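# Joint entre deux panneaux de plan de travail : silicone, colle ou rien du tout ?

**Malcolm Naylor** — 23 décembre 2022

Bonjour,

Je refais la cuisine d'un petit appartement que je loue à l'année. L'ancien plan carrelé est parti et j'ai posé à la place deux panneaux mats de chez Duggan, un gris clair côté évier et un gris plus foncé côté plaque. Les deux ont la même épaisseur. Ils reposent sur des caissons que j'ai mis de niveau avec des cales, et ils sont vissés par dessous, mais je n'ai encore rien mis entre les deux.

La notice parle d'un « joint adapté » sans donner de référence. Au magasin, on m'a vendu une cartouche de silicone Hastov en me disant que c'était pareil pour tout. Mon beau-frère, qui a posé la sienne en août, a collé bord à bord avec une colle polyuréthane et me conseille de faire la même chose. Un voisin n'a rien mis et dit que ça n'a pas bougé chez lui.

Ce qui me gêne avec le silicone, c'est l'aspect. Avec deux teintes différentes, je ne sais pas quelle couleur choisir, et un cordon qui déborde de trois millimètres sur une surface mate, ça se voit de loin. Ce qui me gêne avec la colle, c'est le démontage : si le locataire abîme un des deux panneaux, je voudrais pouvoir le changer sans toucher à l'autre.

Précisions utiles : la jonction est à 55 cm du bord de l'évier, donc assez loin des éclaboussures mais pas à l'abri d'une éponge trop mouillée. Les chants coupés en usine sont fermés. J'ai recoupé un côté moi-même à la scie plongeante et ce chant-là est brut. Il se trouve justement à la jonction.

Merci d'avance.

---

**Eldana Moges**

Bonjour Malcolm,

J'ai posé des cuisines pendant plusieurs années et je vous réponds dans l'ordre des opérations. Le choix du produit vient après.

Commencez par le chant brut. C'est là que l'eau entrera, quel que soit le joint. Si l'âme du panneau est en aggloméré, il va boire et gonfler, et vous aurez une bosse le long de la jonction d'ici un an ou deux. Dévissez le panneau, reculez-le de quelques centimètres et poncez légèrement le chant au grain 180. Passez ensuite deux couches de vernis polyuréthane ou de résine de bouche-porage, en laissant sécher une nuit entre les deux. Certains étalent une fine couche de silicone au doigt sur tout le chant. Ça marche aussi, mais vous ne pourrez plus rien coller dessus.

Vérifiez ensuite l'affleurement. Passez l'ongle en travers de la jonction, dans les deux sens, à l'avant, au milieu et au fond. Si l'ongle accroche, il y a un désaffleur, et aucun joint ne le cachera. Ajoutez ou retirez une cale sous le caisson concerné. Ne forcez pas avec les vis, le panneau reprendra sa place tout seul au bout de quelques semaines et le joint se fendra.
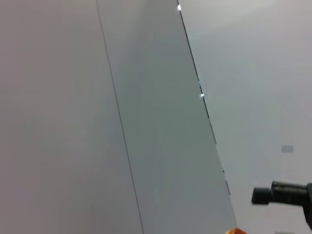
Pour le produit lui-même, prenez un mastic de jointoiement teinté pour plans de travail, vendu en petit tube. Ce n'est ni un silicone sanitaire ni une colle de montage. Il s'applique sur le haut du chant, on serre les deux panneaux, l'excédent remonte et on l'enlève tout de suite avec la raclette fournie puis un chiffon imbibé du solvant indiqué. Ce qui reste est une ligne très fine. Akex en fait un qui convient et qui existe en une dizaine de gris.

Pour la couleur, entre deux teintes, prenez la plus foncée. Un joint clair se salit et finit par foncer de toute façon, alors autant partir de là.

Pour le serrage, des boulons d'assemblage par dessous, deux pour une profondeur standard, trois si vous dépassez 65 cm. Il faut fraiser les logements sous le panneau, ce qui se fait avec un gabarit loué à la journée. Le jour où un panneau est abîmé, vous desserrez les boulons, vous passez une lame fine dans le joint et vous le déposez. Le mastic n'est pas structurel, il cède. La polyuréthane de votre beau-frère arrachera le décor.

Attention au solvant sur une surface mate : essayez d'abord sur une chute. J'ai vu des finitions mates rester brillantes à l'endroit du frottement, et cela ne se rattrape pas.

---

**Dean Bunting**

Moi j'ai mis du silicone transparent il y a 6 ans et ça tient toujours. Il a un peu jauni. Faut mettre du ruban de masquage des deux côtés, lisser et retirer le ruban avant que ça tire. Pas besoin de boulons si c'est bien vissé dessous.

---

**Darren Mapplebeck**

D'accord avec Eldana sur presque tout, je complète sur deux points.

Les boulons d'abord. Si les caissons sont déjà posés et que vous n'avez pas envie de tout redescendre pour fraiser, il existe des plaques de jonction à visser à plat sous les deux panneaux. C'est moins précis au serrage, mais sur un plan droit, sans angle, cela suffit. J'ai utilisé celles de Jukico dans une arrière-cuisine. Percez des avant-trous et mettez une butée de profondeur sur le foret, une vis trop longue qui ressort sur le dessus, et le panneau est perdu.

La chaleur ensuite. Vous dites que le panneau foncé est côté plaque. À quelle distance de la jonction ? En dessous de 30 cm, je ne mettrais pas un mastic ordinaire. Il ramollit quand on pose une casserole à côté et il se creuse. Regardez la température admise sur le tube.

Dernière chose, puisque c'est une location : notez la référence exacte du décor et gardez les chutes. Les gris changent d'une série à l'autre et vous ne retrouverez pas le même dans trois ans.

---

**Malcolm Naylor**

Merci à tous les trois. La plaque est à 70 cm de la jonction, donc pas de souci de ce côté-là.

J'ai fait le test de l'ongle, ça accroche un peu au fond, contre le mur, et pas du tout devant. Je vais reprendre la cale arrière. Le chant recoupé est bien de l'aggloméré, je passe au vernis ce soir et demain. Je rapporte la cartouche de silicone, elle n'est pas ouverte.

Pour les boulons, le loueur du coin n'a pas de gabarit avant la rentrée, je partirai donc sur les plaques. Eldana, est-ce que le mastic doit aussi aller sur toute la hauteur du chant ou seulement sur la partie haute ?

---

**Eldana Moges**

Seulement sur le tiers supérieur, en un cordon continu de l'avant vers l'arrière. Avec des plaques, maintenez les deux panneaux avec des serre-joints pendant que vous vissez, et ne posez rien de lourd dessus pendant 24 heures.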